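Repairability Scores Should Measure the Second Repair
By Pauline Whiteley
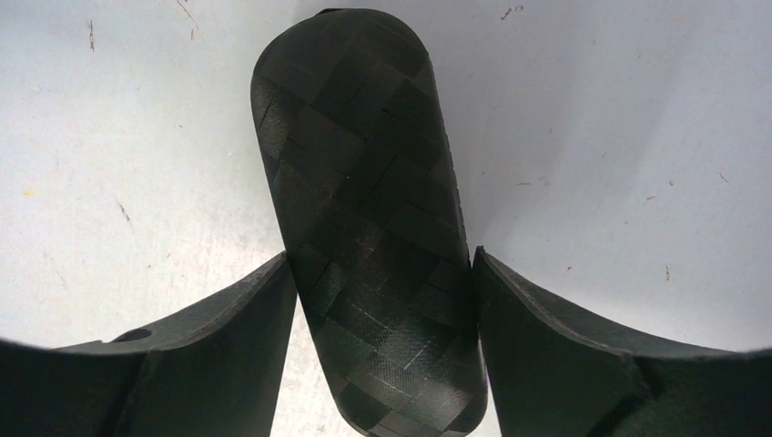

Most repairability scores in use today are computed from a single teardown of a new unit. A technician opens the product, records the number of steps to reach each part, notes the fasteners, checks whether spare parts are listed for sale, and produces a number. The number goes on a label. I think the method is sound as far as it goes, and that it stops one step too early.

A first repair is done on parts that have never been disturbed. Adhesive is at full strength but in one piece. Screw bosses have their original threads. Clips have been flexed once, at the factory. The second repair starts from a different condition. Threads cut directly into plastic have been loaded and unloaded. Gaskets have taken a set. Residue from the old adhesive keeps the new adhesive from seating. None of this shows up in the score.

I spent eleven years running the bench at Tomoana, a repair shop that handles small household electrical goods. Last year Senyo Kpodo and I went back through our job records and pulled 2,930 closed jobs where we had opened the housing. Of those, 2,269 were first openings. The remainder had been opened before, by us or by somebody else, and they took longer on nearly every product type. The exceptions were products with metal threaded inserts and no adhesive in the closure. For those, I could not tell a first opening from a second by looking at the bench time.

These are one shop's records and they have the usual faults. Products that come back may be worse built to begin with, or may have had a poor first repair. Bench time also depends on who is at the bench. I would not set a standard from this data. I would use it to argue that someone should collect better data.

The change I propose is small. After the teardown, the technician reassembles the unit using only the instructions and materials the manufacturer supplies to the public. The unit rests for a fixed period so that adhesive can cure. It is then opened again and scored again, and the published score is the lower of the 2.

Belmiro Henriques, who has worked on test methods for longer than I have, objects that this doubles lab cost. It does not come close. Purchase, documentation and parts research make up most of the bill, and none of that is repeated. His other objection is stronger: reassembly quality varies between technicians, so the second score will be noisier. I accept that. Torque-limited drivers and a written adhesive procedure would bring the variation down, though some would remain – and a noisy measurement of the right quantity is still usable if the label reports it in wide bands.

Manufacturers will say that few products are opened twice. For cheap goods that is probably correct, and partly a result of how they are closed.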